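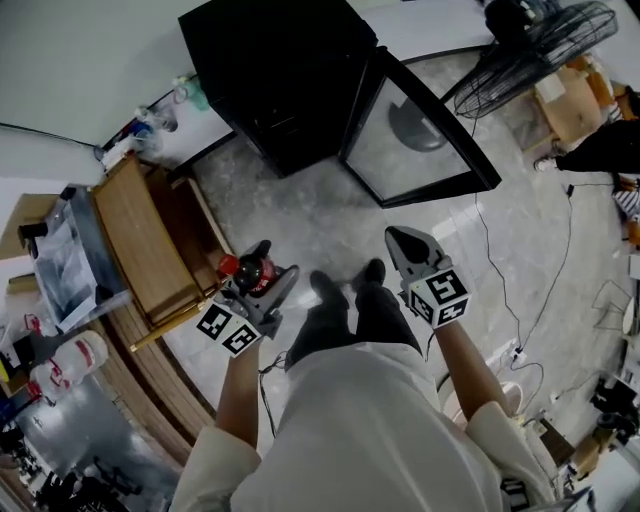

*A red-capped bottle held in the left of two hand-held grippers, with the right one open.*

Carnska's side-by-side gripper trial has moved out of the test bay and into a furnished room, and the early numbers are a lot of fun to read. The team is comparing two finger designs, the Teroler and the older Hasberg, on everyday jobs like moving bottles in and out of a drawer.

Each design gets 400 tries per object. The operator carries a gripper in each hand, and the marker cubes near the handles let the software follow where both are pointing. The Hasberg fingers finished their first 3,000 grasps in November. Teroler is at 730 and catching up quickly, now that the cable no longer snags at the base (a shorter strain relief fixed it!).

So far the softer Teroler tips do better on smooth, round things, while Hasberg still wins on thin handles and flat lids. Small bottles are close to a tie, and those are the ones everyone in the room wants to see settled.

Next up is the Robichaud controller, which will replay the recorded motions on a tabletop arm with both sets of fingers. Carnska plans to share the full set of 4,000 grasps when the Teroler runs are done, including the drops and the near misses.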